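How I Compare Two Grippers on Fried Food (Without Losing My Mind)

Posted April 7, 2023 by So-yul Um

If you've ever watched a gripper turn a perfectly good chicken tender into a pile of crumbs, you already know why I wrote this. I get asked a lot how I decide between grippers for messy, fragile, greasy things, and my replies kept getting longer and longer, so now it's a page!

I'm going to walk through the way I compare two of them on one arm, with one camera, in an afternoon. You don't need a lab. You need a counter, some fried stuff, a container to drop it into, a kitchen scale and a notebook you don't mind getting greasy.

The two I had on the bench were the Clemen (two fingers, hard black plastic) and the Pitum (softer fingers, a bit wider when open). I'm not trying to sell you either of them. Swap in whatever you have.

What you'll want nearby

An arm that can mount both grippers on the same flange
A wrist camera that stays put when you swap grippers
A kitchen scale that reads in single grams
A clear container with a wide mouth
Paper towels (more than you think)
Fried food, all from one batch

On that last one: buy or fry everything at once. My first comparison was junk because I tested the Clemen on lunch leftovers and the Pitum on a fresh bag the next morning. The crust was a completely different thing. Khang Bùi looked at my numbers and asked whether I'd tested grippers or breading, and I didn't have a good answer.

Step 1: Set the camera before anything else

Mount the camera so it sees the fingertips, the food and at least part of the container while the arm is over the drop spot. You'll be tempted to aim it straight down the middle between the fingers. I tried that for a week and hated it, because once the gripper picked something up, the food blocked everything I cared about. Tilt it a little so you look in from one side. You lose some symmetry but you get to see the container rim, and the rim is where my drops kept going wrong.

Lock the focus. Please lock the focus! Autofocus hunts back and forth every time a finger moves, and if you're running any kind of vision on top of it your detections will flicker like a bad bulb. I set mine on a piece of food held in the grip and leave it there. The background goes soft and I don't care.

Step 2: Zero the fingers

Close the gripper on nothing and write down what position the controller reports. Then close it on something rigid that you know the width of. I use a steel gauge block, but a socket from your toolbox works great too. If the controller is off by a hair on the gauge block it's going to be off on food, and food doesn't push back enough to tell you.

My controller is a Citov, and it reports position but gives you a kind of made-up number for force (I've got mine on a scale I calibrated myself by squeezing the kitchen scale between the fingers, which looks silly and works fine). Do it for both grippers. Never assume the same number means the same squeeze.

Step 3: Find the lowest force that holds

Start low. Embarrassingly low. Pick up a piece, lift it a hand's width, hold, and wait. If it slips, bump the force up one notch and go again with a new piece. Don't reuse the one that slipped, its crust is already scuffed where the fingers were and it'll behave differently the second time.

When one holds, do seven in a row at that setting. If all seven hold, that's your number. If one drops, go up a notch and start the seven over. Yes, it's tedious, put some music on.

Pay attention to how the piece sits. Fried food is never the shape you planned for. A lot of mine are blocky and fat at one end and skinny at the other, and they like to swing so the fat end rides up. A grip that catches only the fat end can still be a good grip, as long as it doesn't rotate on the way to the container.

Step 4: Run the transfer

Now do the whole move: pick, lift, travel, hover over the container, lower, release. I always add a pause at the hover point so I can grab a still from the wrist camera. It costs hardly any time and it has saved me from so many arguments about whether a piece was tilted before release or got tilted by the release.
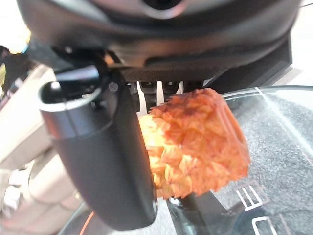
6 min read

The hover still is the one I look at most. I check three spots. First, where the food meets the black finger: is it lying against the finger along its length or only touching at a corner? Next, the ragged bottom edge of the crust, and how much height there is between it and the container. Then the container rim, to see whether the piece is going to clip it on the way down. With the piece hanging partly over the clear wall like that, I can tell the drop point still wants to move a little before I let go.

One thing about clear containers: they glare. You'll get a bright stripe across the plastic or glass, and mine once made the depth reading jump all over the place. Moving the lamp fixed most of it. Printing on the container can mess with you as well. If your vision code is looking for edges, big outlined white lettering is basically a buffet. Turn the container so the print faces somewhere boring, or mask it out in software. A speckled counter showing through the container doesn't help either, and a plain sheet of paper underneath is the cheapest upgrade in this whole tutorial.

Step 5: Weigh the crumbs

This is my favorite part and the one people skip. Put a clean paper towel on the scale, tare it, and after each set of seven, brush everything that fell off onto the towel: from the fingers, the pick tray and the counter in between. Write down the grams.

Holding is easy. Any gripper will hold a nugget if you let it squeeze hard enough! The crumb weight tells you what the holding cost you. I also weigh the whole batch at the start (mine was 618 grams) so I can work out the loss as a share of what went in. If you compare batches later you'll want that.

Check the inside of the gripper too. Crumbs get up between the fingers and the housing, especially if there are ribs or slots up there, and they'll stay until they jam something. A dry toothbrush gets most of them out. Count those crumbs in the weight.

Step 6: Swap and repeat, then swap back

Take off gripper one, put on gripper two, redo step 2 and step 3 from scratch, and run the transfers again. Then go back to gripper one for a short final set. I know, I know. But food cools and gets softer over an afternoon, and if you don't go back you've got no idea whether the second gripper did worse or just got the sadder chicken.

Ubaldo Carbone talked me into this after he read my first write-up, and I grumbled, and then my final set with the Clemen came out noticeably crumblier than my first one. Same gripper, same force. So now I do it every time.

What I ended up with

The Clemen held at a lower force setting than I expected and kept pieces from rotating. It's also quick to wipe down, the flat part of the finger has nowhere for grease to hide. What I don't like is that it's fussy about approach angle. Come in a few degrees off and it touches at one point, and then you get a nice clean dent in the crust.

The Pitum was much more forgiving on approach and left fewer dents, but it dragged on release. The grease makes the soft fingers sort of cling, and I had pieces hang on for a moment and then land off center. I slowed the opening down and that helped. For round things I'd pick the Pitum. For blocky, craggy fried stuff going into a narrow container, I'm sticking with the Clemen for now.

I did a bigger run of 300 transfers with the Clemen over the following days, mostly to see if the force setting drifted. It didn't, though the fingertips got slippery whenever I got lazy about wiping them.

A few things that trip people up

The gripper closes but the food squirts out. Your fingers are too high on the piece. Lower the pick point before you touch the force.

The piece holds on the lift and drops during travel. Slow down the acceleration first. I lost a whole evening adding force when the arm was just jerking at the start of the move.

The controller says it's gripping and it isn't. Set a minimum width. If the fingers close past it, call the pick failed and retry.

The camera image gets hazy as the day goes on. That's oil. Wipe the lens!

If you've got a De Luca arm, heads up that the flange bolts are a different length from what the Clemen ships with, and you'll want to sort that out before you've got a tray of food going cold. Syahrul Jugah has posted his settings for that combination in the comments on my October write-up, and they worked for me with only a small change to the hover height.

Next up I'm trying the same routine on fried shrimp, tails on. Send me your crumb weights if you run this yourself, and tell me which oil you used.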